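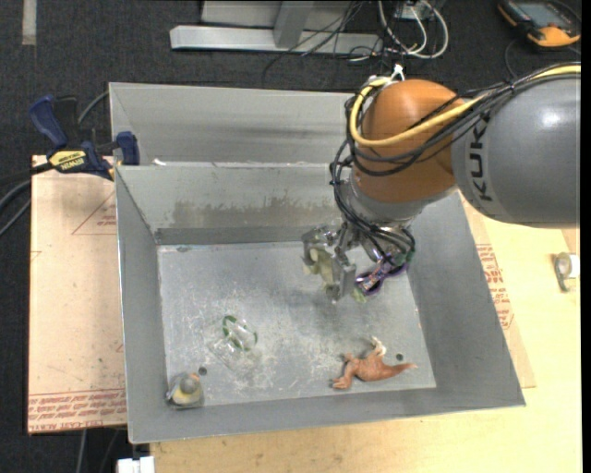
Collision checking inside a bin, part 2
13 Aug 2020

The last post ended with the planner returning valid paths that I would not have been willing to run above ten per cent speed. Most of July went into fixing that. These are my notes on what changed in the collision model, what changed in the planner, and what I have left alone for now.

The bin is the problem. A flat table is one half-space constraint and you can more or less forget it. A bin with sloped walls is a set of planes the wrist has to stay clear of while the fingers go nearly to the floor, and the most useful grasps near a wall are the ones where the wrist housing wants to be inside the metal. The back wall also has a ledge partway up, so a model made of four flat walls is wrong exactly where the forearm tends to travel.

My first collision model was a mesh exported from the CAD drawing. It was accurate to the drawing and not to the bin, which is bent sheet metal and has its own ideas about where the corners are. I replaced it with a set of convex boxes and wedges fitted to a point cloud of the empty bin, with the cloud taken in the robot base frame after calibration. The fitting tool is a small command line program in the Hetico repository. It takes a cloud and a rough initial guess, segments the planes, and writes out primitives with a margin baked in. The floor gets a smaller margin than the walls because the fingers have to be allowed near it.

Using primitives instead of a mesh also cut the check time. With the mesh, a full path check at the resolution I wanted took 300 ms. With primitives it takes 18 ms, and most of what remains is self-collision on the hand.

Cables

The cables are not in the robot model supplied with the arm, and they account for a good share of the real envelope. On our arm the bundle goes over the orange joint and hangs down beside the wrist, so the true swept volume is noticeably fatter on one side than the other. I tried two things.

The first was a single capsule around the wrist, sized to include the bundle in its worst position. It is safe and it is useless. The capsule intersects the walls for almost every grasp near the perimeter, and the planner reports no solution for objects that a person looking at the cell can see are reachable.

The second was a pair of smaller capsules fixed to the wrist link, offset to the side where the cables hang, plus a soft cost on the last joint that discourages rotations which would wrap the bundle. The cost is quadratic outside a comfortable band and zero inside it. The band was set by jogging the joint by hand and watching for tension. It is not principled, but the limits are in a config file and I can defend every number in it.

A proper treatment would model the bundle as a chain with some stiffness. I am not going to do that for a pick and place cell.

Objects as obstacles

The test set at the moment is toys: a plastic dinosaur, a small figurine with a yellow body, a clear cup with a green band and a few others. They are light and cheap, and none of them is a convenient box. The clear cup is the worst for depth. The band comes back fine and the rest is mostly holes, so the segmenter tends to report a short ring floating above the floor. I fill downward from any cluster to the floor plane before building the obstacle, which is crude but gives a conservative shape.

The policy for contact is as follows. The target object is removed from the collision world entirely during the final approach. Neighbours inside a set radius of the target are switched from hard obstacles to cost terms. Everything else stays hard. Without the middle category, any grasp in a cluster is infeasible, and with everything soft the arm will cheerfully plough through the lot. Contact between a finger and a neighbouring toy is acceptable in this cell. Contact between the wrist and anything is not.

The other change is that the held object is attached to the hand model on closing, as a bounding box grown by a fixed amount. Previously the lift was planned as though the hand were empty, and with a small object you can get away with that. With a long one you find out at the wall.

Planner settings

I am still using the sampling planner from Brondorow for the gross motion and a straight Cartesian segment for the last stretch down into the bin. The Cartesian segment is now generated first. If it fails, the grasp is thrown out before the expensive planning starts. This sounds obvious written down. I had it the other way around for months.

On a replay set of 235 logged grasp candidates, the old order spent most of its time planning free-space paths to approach poses that had no valid descent. The new order rejects those early, and the remaining candidates are ranked by clearance at the lowest point of the descent. Ties go to the candidate with the smaller wrist rotation, for the cable reasons above.

Of the same 235, there were 11 where the new model says collision and the old one said clear. I stepped through all of them in the viewer. Every one was the wrist against a wall, and most were toward the back, under the ledge. I did not run them on the arm to confirm.

Things that cost time

Bin pose. The collision model is only as good as the transform between the base and the bin, and the bin is held down with a bar clamp. Any knock to it invalidates the fit. The fitting tool now has a check mode that compares a fresh cloud with the stored primitives and refuses to start the cell if the residual is over a threshold.

Units. One config file inherited from the Covurham project had the margins in centimetres. The loader now requires a unit suffix and throws if it is missing.

Still open

Regrasping when the first attempt lands badly is handled by opening the hand and starting again from perception. It is slow. Briggs has a local replanner that might suit, and I will try it once the logging format settles down. The check mode should also run between picks, but at present the cloud is full of objects by then and the residual means nothing. Masking to the upper part of the walls would probably do it.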